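How to Label T-Shirt Folding Demos by Stage
Written by Agathe Gilbert for the Saruvora project
Updated March 12, 2019

This page covers how we split two-arm folding demonstrations into stages before training. You need a set of recorded demos with at least one head view and one wrist view, and a text file to write your labels in. The shirt in these views is a green one with a printed front.

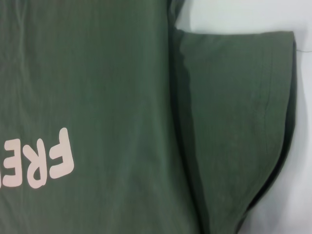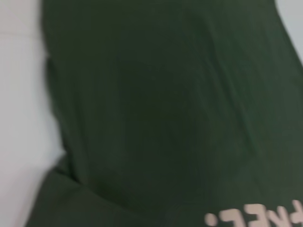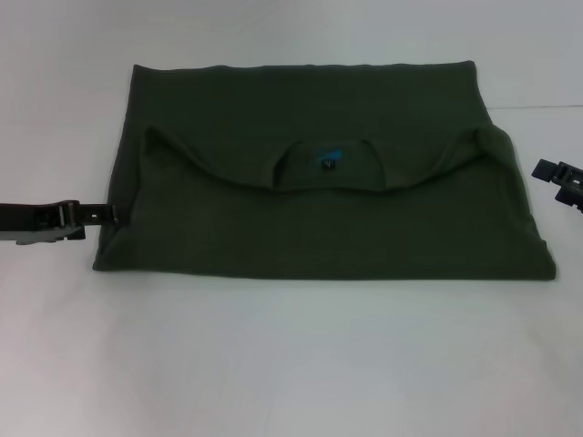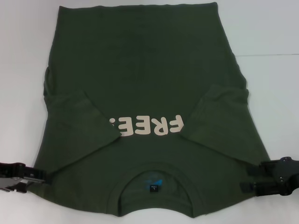 Wrist camera views (first and second) and head camera views (third and fourth) of the green shirt.

Why label stages at all

Our first policy was trained on whole demos with no labels. It would fold both sleeves, then go back and try to fold them again. Sandrine Lemaire traced this to states that look alike to the network but call for different actions. Adding a stage label as a second output fixed most of it. The network predicts the stage and the next motion together, and the stage from the last step is fed back in as an input.

We used 1000 demos for training and kept 90 aside for testing. The test demos were never used to pick settings.

The stages

We use five labels. Write them exactly like this, in lower case:

flat
sleeves
body
square
done

"flat" covers everything up to the first sleeve leaving the table. "sleeves" runs until both sleeves lie across the body and both grippers have let go of them. The fourth view shows both sleeves in, the collar toward the bottom and a gripper on each side at the shoulders. A gripper on the cloth at the shoulders means the body fold is being set up, so that moment gets "body" and not "sleeves".

"body" ends when the shirt is folded down to a wide rectangle. Small pushes and tugs after that are "square". In the third view the shirt is in that wide shape, with the collar showing in the middle of the curved flap. You can't tell "body" from "square" out of one still like this. Step forward and back through the demo and look for the last large motion of the cloth.

"done" starts when both arms begin to move away for good.

Step 1. Play the demo once at full speed

Don't write anything yet. Watch the head view only. If a shirt slides off the table or an operator restarts a fold from scratch, put the demo number in skip.txt and go to the next one.

Step 2. Mark the boundaries from the head view

Go through again at quarter speed. For each change of stage, write the demo number, the time step and the new label on one line:

2794 59 sleeves

That line says that in demo 2794 the "sleeves" stage begins at step 59. Demo numbers come from the full recording log, so they run well past the size of the training set.

Step 3. Check against the wrist view

The head view is better for overall shape. The wrist view is better for telling whether a layer of cloth is on top or tucked under. In the first view you can see a sleeve beside the body panel with a dark crease between them, and the pink letters FRE at the left. Creases like that are hard to judge from the head.

Some wrist stills are too blurred to use. The second view is one of these: a large diagonal fold still shows, but the print can't be read. Leave blurred steps in the training data. Don't place a boundary on one. Move to the nearest sharp step and mark it there.

Step 4. Run the checker

The checker looks for stages out of order, missing stages and any stage shorter than five steps. A demo may go from "square" back to "body" if the operator reopened the fold. The checker will flag it, and you can accept the flag by adding the word "reopen" at the end of the line.

Step 5. Swap with another labeler

Every tenth demo is labeled twice. Timothée Besnard and Margaux Caron did most of ours. Where two people differ by three steps or fewer, we take the earlier one. For larger gaps, sit down together and replay it. Most of our large gaps were at the start of "square", and the rule about the last large motion came out of those.

Common problems

Print on the shirt. Don't use the lettering as a cue for the stage. It works for one shirt and fails on the next.

Pauses. If both arms stop between stages, the pause belongs to the earlier stage.

One sleeve done. This is still "sleeves". We tried splitting it into left and right and dropped the split, as operators didn't all start on the same side.

Old label files from before October used "fold" in place of "body". The converter script handles these, but check the first few lines of its output by hand.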